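Poi spinning, session 2 – the weave, and why yours keeps tangling
Handout, 10/1/24

Okay, so last time we got everybody spinning forward in parallel without hitting themselves in the face (much). Now we're going to cross the body, and this is where it starts to look like something!

Start with one poi only. Put the other one down, I mean it. Spin forward on your right side, one full circle, then carry your hand over to your left side and do one full circle there. Right, left, right, left. Say it out loud if it helps. Your hand hardly travels at all, and most of the movement is your wrist rolling over. If your elbow is flapping around you're working too hard.

Do 200 of those on each hand before you pick up the second one. I know that sounds like a lot, but it goes by in a few minutes and you can do it with music on.

Now both together. For the three-beat weave, the right hand goes first and the left follows half a circle behind. Each hand does two beats on one side and one on the other, so the extra beat is always on that hand's own side... wait for it, because that's where everybody rushes. If your cords wrap, stop, untangle, and go back to one hand for 13 clean cycles. Don't try to rescue it in midair.

Cord length: hold the handle at your armpit with your arm straight out, and the head should reach your fingers. A bit short is fine for the weave. The Eker practice pair in the club box are on the long side, so tie a knot in them – Riaan Ndlovu showed a few of you how in July and it still works.

Turning comes next. You turn toward the side the poi are on, and they keep going in the same direction in the room, which means your forward weave becomes a backward one. Feels awful the first few times! Walk through it slowly with empty hands before you add anything.

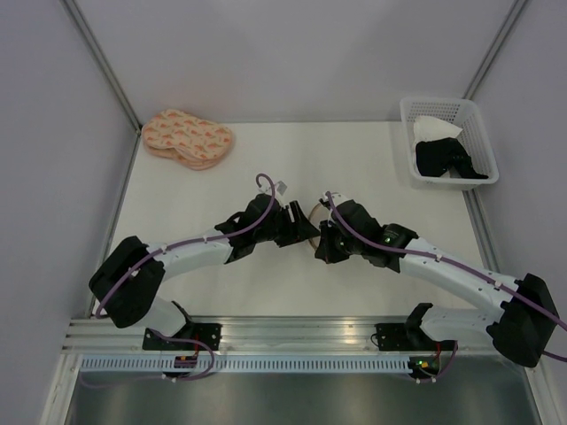

Once the turn feels okay, try it going the other way as well, and leave the speed alone until both sides feel the same.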